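How does a film get its sounds?

By Heather Nepia

Have you ever watched a film with the sound switched off? Try it one day, perhaps with a film you know really well. The horses gallop without a clatter, the doors shut without a bang, and the big scary monster just looks like somebody with a sore tooth. Sound does an awful lot of work in a film, and most of it is added after the filming is finished.

You might think the microphones on the set would pick up everything. They do pick up quite a lot, but they are mainly pointed at the actors' mouths, so that we can hear what is being said. Footsteps, rustling coats and the clink of a teacup are often too quiet, or they get muddled up with a lorry going past outside. So a person called a foley artist makes those sounds all over again, in a quiet room, while watching the film on a screen.

Foley is named after a man called Jack Foley, who was doing this sort of work in Hollywood when films had only just learned to talk. People still do it in much the same way today, which I think is rather lovely. 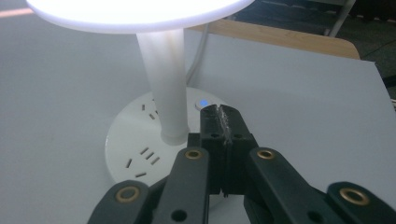
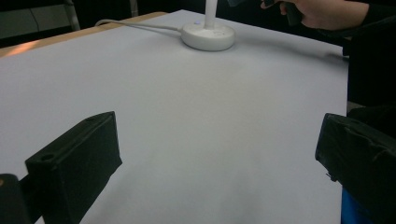 A white stand with a round base
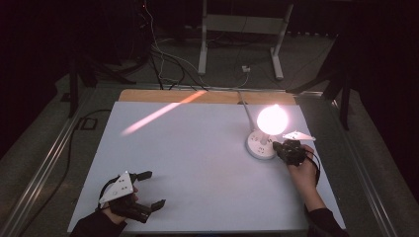
Now, the fun part is that the thing making the noise hardly ever matches the thing you see. Walking on snow? Squeeze a bag of cornflour. Horses' hooves? Two halves of a coconut shell, knocked on a tray of gravel. A crackling fire can be a crisp packet, scrunched very slowly, and a snapping bone (sorry!) is usually a stick of celery.

My friend Delwyn Ruddock did the sounds for a short adventure film called Melonmont, about a girl who lives in a castle with 60 rooms and a very grumpy goose. The goose's wings were a pair of old leather gloves, flapped together close to the microphone. Delwyn made 170 different sounds for that film, and the one she is proudest of is the castle gate, which was her own garden chair being dragged across the patio.

When all the sounds are ready, somebody called a mixer puts them together with the voices and the music. The mixer decides what should be loud and what should be soft, a bit like a cook tasting the soup and adding a pinch more salt. If two people are whispering, the music has to tiptoe.

You can have a go at home. Ask a grown-up to help you film someone walking across a room, then play it back with the sound off and make the footsteps yourself, with shoes on your hands. It is harder than it looks to keep in time - Flynn Hinds, who is eight, needed a whole afternoon to get it right, and then he wanted to do the dog as well.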